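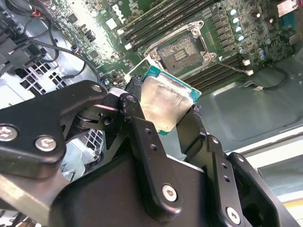 Part-time help wanted at Candumon Repairs (bench and front counter)

Hi, I'm Clem. I own a small computer repair shop in Padadthorpe, next to the laundromat on the hill, and I need another person. If you've been in with a dead laptop you've probably met me already, and you've probably also waited longer than I would've liked. That's the reason for this ad!

I've been doing this a long time, mostly with one other pair of hands. For the past six years those hands have belonged to Brodie Rakena, who is going back to school in March to study nursing (we're thrilled for her and a little bit heartbroken). She's staying on for the handover, so whoever I hire gets to learn from her for a few weeks, and she's a much more patient teacher than I am.

What the job is

It's 27 hours a week to start, spread over four days. I'm flexible on which four, except that I do need you for one weekend morning out of every two. Mornings are drop-offs and phone calls. Afternoons are quieter and that's when most of the bench work gets done, so if you like having a couple of hours with a screwdriver and the radio on, you'll get that most days.

A lot of what comes in is old desktops. People around here hang on to things, and I love that. We clean out dust, swap drives, add memory, replace power supplies, move somebody's whole photo collection from a machine that's on its last legs to one that isn't. Laptops are mainly screens, batteries, hinges and keyboards with coffee in them. We don't do phones. You will be asked about phones every single day and you'll send them over to Limico across the street, who are good at it and send us their laptops in return.

The other half of the job is talking to people. I can't stress this enough. A man came in last month with a computer that held the only copy of his late wife's recipes, and he stood at the counter for forty minutes telling us about her pies before he'd let go of the thing. That's part of the work. If you'd find that annoying then please don't apply, no hard feelings.

Every so often we do a bigger job too. Last year we set up all the office machines for Maihi, the garden supply place out past the bridge, and that meant a week of lugging boxes around in a van and crawling under desks. So you need to be okay with lifting up to 50 pounds, or with telling me you can't so we can plan around it. Either is fine, just let me know up front.

Who I'm looking for

You've taken computers apart and put them back together, for pay or for fun, I don't mind which. You should be able to find your way around inside a desktop without me standing behind you. You know what a static strap is for. If you've never bent a pin on anything I'll be impressed, and if you have, I'd love to hear the story, I have several of my own.

You can write a clear note. We log every repair on a card, and the next person has to be able to read it and know what was tried and what wasn't. My own handwriting is awful so I print in capitals.

You can tell a customer that a repair isn't worth the money. This one's hard for some folks, especially if they've worked in sales. We lose a little income that way and I'm fine with it.

Certificates are nice and I'll read them, but I won't hold it against you if you don't have any. Brodie came to us from a bakery. A driver's license would help a lot. Some Spanish would be wonderful.

What you get

Pay starts at $19 an hour and goes up after your first three months if we're both happy. You get paid time off from day one, a key to the shop, and first pick of the scrap shelf (I have built three machines for my nieces out of that shelf). There's a decent coffee maker and a parking spot that's yours. I close for the last week of December and you're paid for it. I can't offer health insurance right now. I've looked into it twice and for a shop this size the numbers just don't work yet, and I'd rather you knew that before you came in.

There's room for more hours later. We logged over 3,000 repairs last year, compared with 2,356 the year before, so you can see which way things are heading. If you decided you wanted full time by next fall I'd be glad to talk about it.

How to apply

Please don't send me a fancy resume. Write me an email, a page is plenty, and tell me what you've been doing lately and about one thing you fixed. It doesn't have to be a computer. The best letter I ever got was about a sewing machine.

Put BENCH JOB in the subject line so it doesn't get lost in with the parts invoices. You can also drop a letter through the door if you'd rather. I'll write back to everybody, though it may take me a week or so.

If it sounds like a match I'll ask you in for a couple of hours, paid, at the regular rate. You'll spend some of that at the counter with Brodie and some at the bench with me. We'll have lunch, my treat, usually dumplings. Ask us anything you like while you're there, and that includes asking Brodie what I'm like to work for. I'll go stand outside.

Applications are open until 01/11/2019. I'm hoping to have somebody started well before Brodie goes, so sooner is better if you can manage it.

Thanks for reading all that!

Clem McPhee
Candumon Repairs, Padadthorpe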